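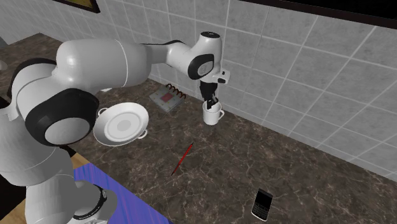

Skukard 시연 수집 세트 (부엌 조리대 편)
홈 > 장비 > 시뮬레이션 > 시연 수집
제조: Kobori
재고: 있음 / 학교, 연구실 견적 가능

안녕하세요, Kobori에서 Skukard를 맡고 있는 후루카와 미오(Mio Furukawa)예요. 제품 페이지는 원래 영업팀이 쓰는데 이 세트는 제가 제일 오래 만졌다고 저더러 쓰라네요. 그래서 좀 수다스럽습니다. 사양만 급하신 분은 아래 '구성과 사양'으로 바로 내려가 주세요!

Skukard는 시뮬레이션 안에서 로봇팔을 직접 조종해서 모방학습용 시연 데이터를 모으는 세트예요. 손에 쥐는 조종기, 발 페달, 그리고 장면과 기록을 담당하는 소프트웨어가 한 상자에 들어갑니다. 사람이 조종기를 움직이면 화면 속 팔이 따라오고, 그동안의 관절값, 그리퍼 열림 정도, 카메라 영상, 물체 자세가 전부 같은 시간축으로 저장돼요. 한 번 해 보고 마음에 안 들면 페달로 버리고 다시 하면 되고요. 저는 이 '버리기 페달'을 제일 좋아해요. 키보드로 손을 옮기지 않아도 되니까 흐름이 안 끊기거든요.

부엌 조리대 편에는 뭐가 들어 있나요

대리석 무늬 조리대에 타일 벽, 위에는 검은 찬장이 있는 장면이 기본이에요. 물건으로는 흰 머그, 빨간 연필, 스프링 제본 노트, 쿼티 자판이 달린 옛날식 휴대폰, 그리고 양쪽에 작은 고리 손잡이가 달린 흰 원반 모양 그릇류가 같이 나옵니다. 휴대폰이 왜 요즘 것이 아니냐는 질문을 꽤 받는데, 물건 목록 만든 사람 취향이에요(네, 저요). 납작하고 각진 물건이 하나쯤 있으면 집기 자세를 다양하게 모으기 좋습니다.

가장 많이들 쓰시는 과제는 머그 집기예요. 초보자도 금방 익히고, 데이터를 보면 사람마다 스타일이 확 갈려서 재미있어요. 손가락을 컵 안으로 내려서 안쪽에서 잡는 사람, 한 손가락만 안에 넣고 벽을 집는 사람, 꼭 손잡이부터 노리는 사람... 시연 수집을 처음 하시는 분께는 작업 전에 집는 방법을 하나로 정하시라고 말씀드리고 싶어요. 방법이 뒤섞인 채로 적은 양을 모으면 정책이 중간 어디쯤의 어정쩡한 자세로 가 버리는 경우가 있어서요. 반대로 양이 넉넉하고 여러 방식을 다룰 수 있는 모델을 쓰신다면 섞으셔도 되고, 그때는 기록할 때 방식 태그를 달아 두세요. 태그는 나중에 몰아서 달려고 하면 정말 하기 싫어집니다!

연필은 난도가 높은 편이에요. 가늘어서 그리퍼 방향이 조금만 틀어져도 놓치고, 굴러가기도 하고요. 저는 처음 며칠은 머그만 하시고 조종기가 손에 익은 다음에 연필로 넘어가시는 걸 권해요. 엔진에서 접촉 계산 설정을 '세밀'로 바꾸는 것도 잊지 마시고요. 기본값으로 두면 얇은 물건이 손가락 사이에서 미끄러지는 느낌이 실제랑 많이 다릅니다.

수집은 이렇게 흘러가요

조종기를 꽂고 프로그램을 켜면 보정 화면이 먼저 뜹니다. 팔을 편하게 앞으로 뻗은 자세에서 페달을 한 번 밟으면 끝이에요. 그다음 장면과 과제를 고르고, 시작 배치를 고정할지 무작위로 섞을지 정합니다. 무작위로 두면 물건 위치와 방향, 조명, 카메라 각도가 매번 달라져요. 조명은 범위를 너무 넓게 잡지 마세요. 사람이 화면을 보고 조종하는 거라 어두우면 시연 품질이 그대로 떨어집니다.

시연 하나가 끝나면 화면 구석에 성공 여부 판정이 나오는데, 이 판정은 자동이라 가끔 틀려요. 머그를 들긴 들었는데 기울기가 심하면 실패로 찍히기도 합니다. 그래서 페달로 판정을 뒤집을 수 있게 해 두었어요. 뒤집은 기록은 따로 표시가 남으니 나중에 골라 보실 수 있고요. 실패한 시연도 지우지 말고 실패 폴더에 두시는 분이 많더라고요. 저도 그렇게 합니다. 놓쳤다가 다시 잡는 장면이 의외로 쓸모가 있어요.

저희 팀에서는 새 버전이 나올 때마다 직접 데이터를 모아 보는데요, 이번 판을 점검하면서 쌓인 시연이 거의 2,000개예요. 에비하라 마유(Mayu Ebihara) 씨랑 저랑 둘이 번갈아 앉아서 했고, 손목이 뻐근해지면 바로 교대하는 걸 규칙으로 삼았어요. 마유 씨 시연은 움직임이 매끈하고 제 것은 좀 급해요. 같은 과제인데 궤적 그래프를 겹쳐 놓으면 누가 한 건지 한눈에 보여서 조금 창피했습니다. 조종자별로 데이터를 걸러내는 필터가 그래서 들어갔어요(창피해서만은 아니고요).

구성과 사양

손 조종기: 2개(왼손, 오른손 겸용. 외팔 과제는 하나만 연결해도 됩니다)
발 페달: 저장, 버리기, 판정 뒤집기
물체 모델: 46종(부엌 조리대 편 전체)
기록 속도: 초당 30회, 영상과 관절값 동기 저장
로봇팔 모델: 흰색과 검은색 외장의 단팔, 손가락 두 개짜리 그리퍼
저장 형식: 시연 단위 파일 하나에 전부 담김. 변환 스크립트 포함
연결: 유선. 무선은 지원하지 않아요
설명서: 한국어, 일본어, 영어

로봇팔 모델을 다른 걸로 바꿀 수 있느냐, 네, 됩니다. 모델 파일과 관절 한계값만 있으면 불러오기 메뉴에서 넣으실 수 있어요. 다만 그리퍼 손가락 모양이 많이 다르면 접촉면을 손봐야 해서 시간이 좀 걸려요. 흡착식은 아직 안 되고요, 요청이 계속 와서 작업 목록에 올려 두었습니다.

같이 쓰면 좋은 것

Clollero 손목 받침: 오래 앉아서 모으실 거면 이건 진심으로 추천이에요. 조종기를 공중에 들고 있으면 생각보다 빨리 지칩니다. 높이 조절이 되고 책상 모서리에 물려 쓰는 방식이에요.

Seltow 검수 뷰어: 모은 시연을 빠르게 넘겨 보면서 태그를 달고 잘라내는 프로그램입니다. Skukard에도 간단한 재생 기능은 있지만, 여러 사람이 나눠서 검수하실 거라면 Seltow 쪽이 훨씬 편해요. 시연 앞뒤로 손이 멈춰 있는 구간을 찾아 주는 기능이 있어서 저는 매번 이것부터 돌립니다.

써 보신 분들 이야기

"학생들이 게임처럼 달려들어서 놀랐어요. 조종 연습 시간을 따로 안 잡아도 될 정도였습니다. 다만 페달이 가벼워서 바닥에서 조금 밀려요." (Wyn Jenkins)

페달 밀림은 저희도 인정합니다! 지금 출고되는 세트에는 바닥 패드가 같이 들어가고, 먼저 사신 분들은 연락 주시면 패드만 따로 보내 드려요.

"무작위 배치에서 물건이 겹쳐 나오는 경우를 걸러 주면 좋겠습니다. 그 외에는 만족해요. 기록 파일 구조가 깔끔해서 우리 학습 코드에 붙이는 게 금방이었어요." (Ifigeneia Kontogiannis)

겹침 검사는 장면 설정의 '배치' 탭에 있어요. 기본이 꺼짐이라 못 보고 지나치기 쉬운데, 다음 판에서는 켜진 상태로 나갑니다.

"왼손잡이인데 설정을 바꾸지 않고 그냥 썼습니다. 이게 얼마나 반가운지 오른손잡이는 모를 거예요." (Jadwiga Jasińska)

자주 받는 질문

실제 로봇에도 바로 쓸 수 있나요?
시뮬레이션에서 모은 데이터만으로 학습한 정책을 그대로 실물에 올리는 건 과제에 따라 차이가 커요. 실물 시연을 조금 섞어서 추가 학습하시는 걸 권합니다. 조종기를 실물 팔에 연결하는 기능은 이 세트에 없어요.

그래픽 성능이 많이 필요한가요?
카메라를 여러 대 켜고 고해상도로 저장하면 무거워집니다. 수집 때는 낮은 해상도로 조종하고, 저장된 상태값으로 나중에 영상을 다시 렌더링하는 방법도 있어요. 저는 노트북에서 할 때 늘 이렇게 해요.

우리 물건을 넣고 싶은데요?
메시 파일과 질량, 마찰값을 넣으시면 됩니다. 마찰값을 모르시면 비슷한 재질의 기본 물체 값을 복사해서 시작하세요. 손잡이나 구멍이 있는 물건은 충돌 형상을 꼭 나눠서 만드셔야 해요. 머그 안쪽이 막힌 덩어리로 처리되면 손가락이 컵 속으로 안 들어갑니다.

혼자 써도 되나요?
그럼요. 계정은 조종자 구분용이라 혼자 쓰시면 그냥 하나만 만드시면 돼요.

견적이나 시연 예약은 문의 양식에 'Skukard 부엌'이라고 적어 주세요. 답장은 보통 제가 드립니다. 모으려는 과제가 무엇인지, 팔 모델은 어떤 걸 쓰시는지 같이 적어 주시면 맞는 설정 파일을 골라서 답장에 붙여 드릴게요.

페이지 수정일: 2022년 7월 20일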